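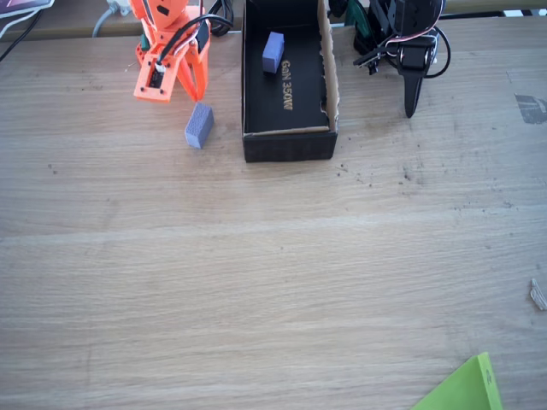

Reading time: 2 min

Hi all, here's where the Stetberg packing project stands as of January 7, 2018. Short version: we're getting there, and I'm a lot happier than I was in October!

The foam blocks are the good news. Wibisono sent us 500 of the purple ones with the bubbly texture, and 63 had to go back for torn corners (they swapped them without a fuss, bless them). We've been trying them in the black boxes and I like how they stand up in there. The rest of your grant money for materials is still sitting untouched, about 98 dollars of it, and I'd love to put that toward lids.

My one gripe is crumbs. The foam sheds a little and the tables need a wipe more often than I planned for, so I've added that to the daily list.

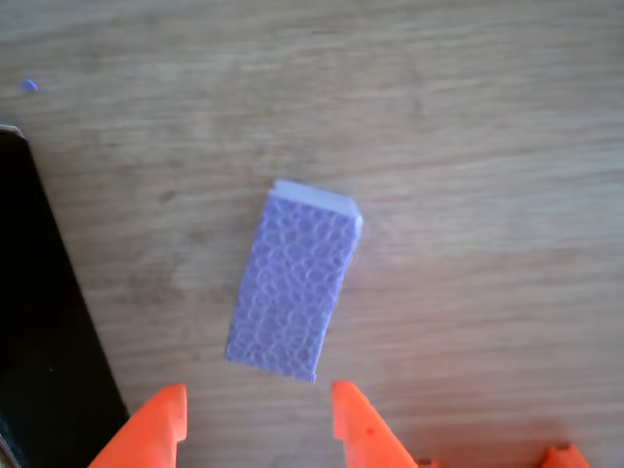

Odance wrote back that the texture is fine by them, but they'd want a firmer block for anything heavy, and could we please try one before ordering more. Fair enough! I've asked Uleck for 9 samples and will send you the prices once I have them.

Related updates
Choosing a box size
Foam or paper?
Our October report

Contact the Stetberg project | © 2018 | Back to top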